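Cikex opens its home-task recording kit to small labs

14 March 2025

So the thing I kept hearing about last September is finally on sale. Cikex has started taking orders for Relier, a rental kit for people who want to record ordinary housework with hand-held grippers and end up with something a robot arm can learn from. You get a pair of grippers, a charging case, and access to the upload site, and it all goes back in the same box when your rental runs out. I had a set for a while before the launch, so I'm going to be a bit more opinionated than the press note!

The price first, because everybody asks me: $1,706 for 40 days, shipping included inside the US. Orders from elsewhere go out through Ketix, the distributor in Chiba, and they handle the returns too. 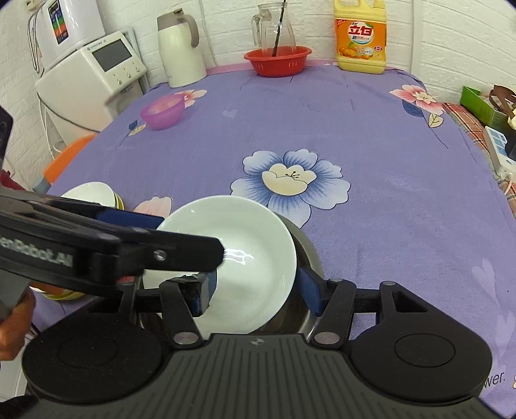
What I wanted to know was how the grip copes with dishes, which is where my old setup always let me down (I have the chipped plates to prove it). Yasuo Oshima, who runs support at Ketix, told me to forget about squeezing hard and just get the pads square on the rim. Good advice, and it took me an embarrassing number of tries to follow it. A glossy white bowl clamped by the rim between two dark blue pads, tilted up over a flowered tablecloth, is pretty much the kind of job I'd use to try out any gripper. Glazed dishes are slick and they throw reflections all over the place, so both your hands and the software get a workout.

The upload site is the part I liked best. You drop in your clips, it sorts them by task, and it flags the ones where the tracking got lost. I sent in 73 clips from my own kitchen and had the report back before dinner. The flags were fair, too, mostly me moving way too fast.

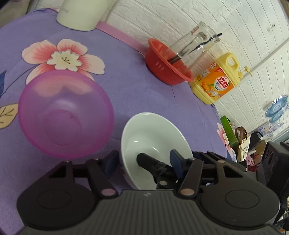
My complaints are small but they add up. The printed guide is thin and skips calibration completely, so you have to dig for that page online. The charging case is loud. And after a long session my wrists were sore, so plan on breaks, especially if you're working both hands at once. Oshima says a longer guide is being written, with no date on it yet.
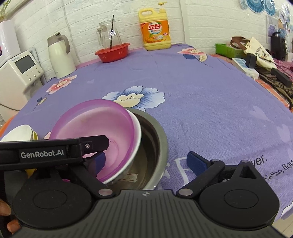
Storage on the basic plan covers up to 80 hours of footage, plenty for a student project and probably tight for a company. You can add more later without starting a new rental, and your old clips stay put. Orders are open now on the Cikex site, and Ketix is taking names for its first shipment out of Chiba. I've already put mine down for a second round, this time with the laundry.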